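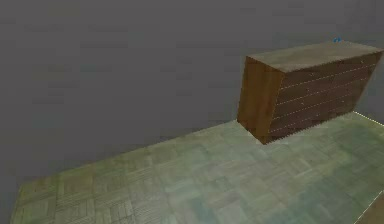
Can we go see it again next term, one of you asked on the bus back, and could it please run on something with more drawers? I loved that question, and it's a good way into this week's notes on our visit to Havberg.

So, what we saw. The open day demo ran in their simulator, Landeg, and the job was plain furniture handling: a wooden chest of drawers, a wall, a parquet floor and a small blue object sitting on top of the chest. A room like that looks easy (I thought so too, the first time!) and then you try to write down where everything is.

Things I want you to remember for lab:

The chest is skewed to the floor's edges. If your code takes "front" to be straight along the floor, your pull direction comes out wrong. Work out the chest's own axes first.

The drawer knobs are tiny in the view, just dots and short marks. Think about how many pixels you'd really have to work with.

The Havberg folks told us they ran 985 practice trials before the open day, with a time limit of 30 seconds on each. I scribbled that on my hand, so now you have it too.

For May: read the Ellton chapter on grasp planning, then send me one page on how you would find the chest's front face. Sketches are fine, even messy ones!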